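Odura adds sorting packs for small household objects

Company news

Odura has added a range of mixed-object packs to its household catalog, for use in sorting and put-away exercises by schools, therapy practices and training rooms. The packs are sold under the Jotby name and ship from the Krūmiņa warehouse starting in February.

Each standard pack holds 16 objects in a lidded tray. The large pack holds 254 and is supplied in stackable bins with dividers. Objects are chosen for differences in outline, surface and color, so that a single tray calls for several kinds of grip. Rings, cords, blocks and soft shapes are mixed in every pack — none is supplied as a single-shape set.

"Customers were assembling these trays themselves from drawers and toy boxes, and no two trays matched," said Kęstutis Lill, product manager at Odura. "A fixed list means an exercise done on Monday can be repeated with the same contents in another room."

The contents list was drawn up with Rallier, which supplies storage trays to the education trade. Trays fit standard shelf runners and can be wiped with a damp cloth. Replacement objects may be ordered singly by list number.

Wojciech Nowicki, who heads supply at Rallier, said the first production run is limited to 500 trays. "Divider spacing was the main change from our stock tray. Curved items need more clearance than flat ones, and the earlier spacing left them standing on edge."
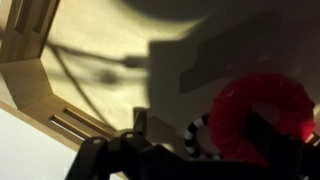

A red ring-shaped object with a textured surface, beside a curved item banded in black and white.

Packs are covered by a 2-year replacement term on trays and lids. Loose objects are excluded. Price lists and the full contents list are available to trade customers on request from the Odura sales office.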